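June, workshop notebook, film scanning bench

Reel 3 of the Tetteh feature through the scanner this morning. Splices holding, one perf repair near the head -- Mayu did it with the thin tape, looks fine. Sound drifts against picture by the end of the reel, 6 frames. Shrinkage? Ask Stepan.

Restarted at frame 3100, same drift. So not the transport.
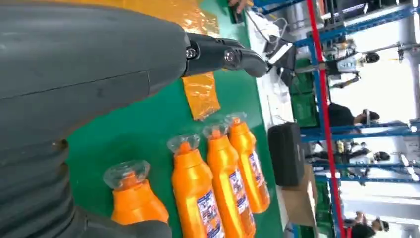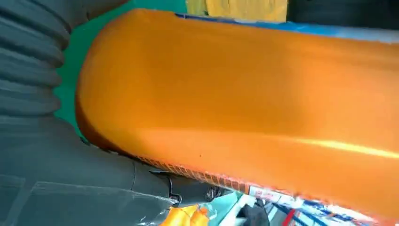

Page last changed: June, 16:40 (C. Hennessy)

Stepan says try the Dastow print for the missing titles, ours starts mid-card. Cast list on the can dosen't match the end credits, two names swapped. Going with the credits for now.

Grade: night scenes too blue, pull back. Thandeka wants a look before we render.

To do -- clean gate, 300 ft test of reel 4, ring Efa re subtitles.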